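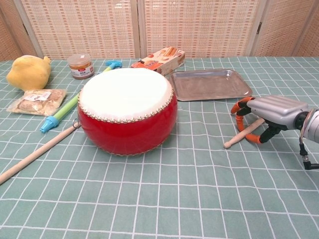
Ulter Tabletop Arm: Can It Clear Your Table Yet?

Sold by Pellegrini. Price on request. Lead time: 5 weeks.

We sell this arm, and we get asked every week whether it can tidy up a playroom or a kitchen table. Short answer: some of it, slowly, with a person nearby. Rasesex and Jultumow say much the same about their own arms once you read past the first page of the brochure.

What it handles

Hard things with a clear shape. A short wooden drumstick is a fair job for segmented fingers. So is a box of rolled wafers, provided you don't mind a dent in the cardboard.

What we would not promise

A clear plastic bag with bread in it. Thin film folds and shines, and the bread inside flattens if the grip is a little too firm. A glass jar with a lid is another one to keep out of reach until you have set the force limit yourself. A shallow metal tray sounds simple and is miserable to pick up off a tablecloth, where the fingers tend to gather cloth along with the rim. Plush toys are easy to grab and hard to put down where you meant to.

The numbers

In our shop we ran 655 pick-and-place tries on mixed household items. 536 ended with the item in the right bin. That was with Vojtěch Rusnák at the controls, and he has been doing this a long time. Running on its own, the arm took 295 seconds to clear a table he can clear by hand before the kettle boils.

Before you order

Bring your own clutter to the demo, including the awkward stuff. Ask for the run without an operator. If the seller swaps your bread bag for a foam block, draw your own conclusions.

In the carton: arm, hand, cable, bracket, printed setup guide. Table clamp sold separately. Returns accepted unused; a restocking fee applies.

Page last checked Feb 5, 2026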